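Notes for the evening talk – footbridges, mostly small ones

Slide 1. Title, leave it up while people find a chair.

Hello, thanks for having me. I've spent most of my working life on bridges that most of you would cross without noticing, and tonight is about one of them, the footbridge over the Sestia at Multow. It's 192 metres long if you count the approach ramps, which I do, as I had to draw them. (Pause here. Someone always asks about the ramps, tell them to hang on.)

Slide 2. Map.

The river is wide and shallow at this point, with a nasty soft bed on the town side and decent rock on the other. So straight away you've got a lopsided problem. The old crossing was a timber trestle and it had 9 spans, all of them short, and every winter the legs collected branches until the whole thing looked like a beaver had moved in. We wanted fewer legs in the water. Anselmo Ibarra, who was my boss then, wanted none at all, and drew a lovely thin arch on the back of a menu from the Gostosano. I still have it. It would have cost more than the school.

Slide 3. The three options.

Arch, cable-stayed, and a plain steel girder on piers. Go through these quickly, don't get stuck on the cable-stayed one like last time. The arch pushes outwards at its feet, and on the town side there was nothing to push against except wet silt. You can tie the feet together with the deck, and we looked at that, but then you're lifting in one enormous piece and there was no road good enough to get the crane down. We ended up with five spans of girder, the middle one longest. Dull? A bit! But it's a very nice dull.

Slide 4. Walking and wobbling.

Everybody knows a footbridge can wobble. Feet land at a fairly steady beat, and if the deck happens to like that beat it joins in. What I hadn't properly felt in my bones until this job is how much the sideways movement matters. People widen their step to keep their balance, which pushes the deck harder, and off you go. We put sensors under the handrail for the opening weekend and had 400 people walk across in one go, then stop, then walk again. Jahangir Sivakumar shouted the instructions through a megaphone and lost his voice by lunch.

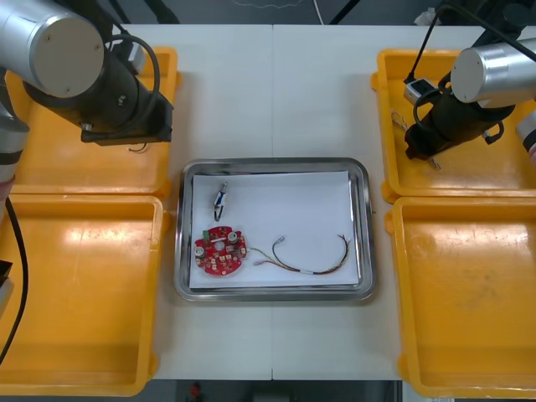
Small parts, tray and paper.

Slide 5. What we found.

The numbers were fine on the long middle span, which was the one I'd lost sleep over. The second span from the town side was livelier than our model said. We'd assumed the bearings were stiffer than they were, simple as that. We added a damper under the deck – a heavy weight on springs, tuned to move against the bridge – and went back in April to walk it all again with a smaller crowd. Much calmer. (Show the two graphs, and say which is which this time.)

Slide 6. Ramps.

Right, the ramps. The town end has to climb over the flood bank, and if you keep the slope gentle enough for a wheelchair you need a lot of ramp. Ngô, our landscape people, curled it round the big willow and I grumbled for a month about curved steelwork. They were right. It's the bit people sit on to eat their sandwiches.

Slide 7. Things I'd do differently.

Drainage, first of all. Water runs down the handrail posts and sits in the little pocket at the bottom, and I'd have known that if I'd stood on site in the rain for an hour. Then the lighting, which is too bright for the bats and too dim for everyone else. And I'd ask for the bearing tests much earlier.

Slide 8. Photo of the bridge at dusk. Questions.

If it's quiet, tell the one about the cow on the trestle. Spare slides on the piling are at the back, only if someone asks.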